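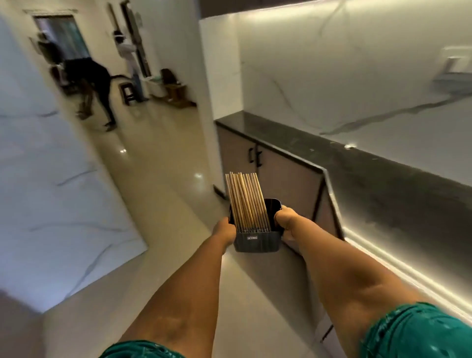 Mbali Kruger said she had read the draft ordinance twice on the bus and it was the best thing the city had put in front of us in years, and could we please start with that and leave the benefit night for later. Agreed, so the agenda was flipped.

Prunport Equality Network
Minutes of the meeting of 17/05/2021

1. Nondiscrimination ordinance
The draft covers housing, hiring and public services, and names both sexual orientation and gender identity. Big cheer for that! The version that went around in January left gender identity out completely, so a lot of letters and phone calls have paid off. Riaan Visser pointed out that section 4 still lets small landlords off the hook and that the wording is loose enough to cover most of the rentals on the east side. He will write up a one-page comment and send it to everyone before it goes to the city clerk. Mbali would like it to include a couple of stories from renters, with names changed if they prefer.

The public hearing is expected to run long. Speakers get two minutes each and have to sign up beforehand. We have 12 people ready to talk, including two from Fusden who work in Prunport and are very fired up. Practice session at Mbali's place, bring your notes and a watch.

2. Mivora benefit night
Wonderful news on this one - Mivora have said yes! They will play a full set for free and have already posted about the ordinance to their fans, with a link to the sign-up page. Riaan said the page picked up 100 new names overnight and he had to go back in and fix the form because it had stopped sending confirmations (now working).

Venue will be the James, as they are giving us the room at no charge as long as we are out by midnight. Tickets $16 at the door, less for students, and nobody turned away. There was some discussion about whether the band should speak from the stage about the state bills as well as the city one. Mbali was all for it. Others felt the hearing should get the attention that night and the state bills could go on the flyer. Left to Mivora to decide, with the flyer going ahead either way.

Money from the night goes to the legal help fund first and printing second.

3. Fusden
The Fusden group would love to do something similar with their own council and asked if they can borrow our letter templates. Yes, gladly. Riaan to send the files, including the Spanish version, which still needs the new hearing details put in.

4. Other business
Yard signs are nearly gone. Mbali will get a price for a second batch, same design but with bigger lettering, as people said they couldn't read the web address from a car.

Next meeting after the hearing, same time, same room.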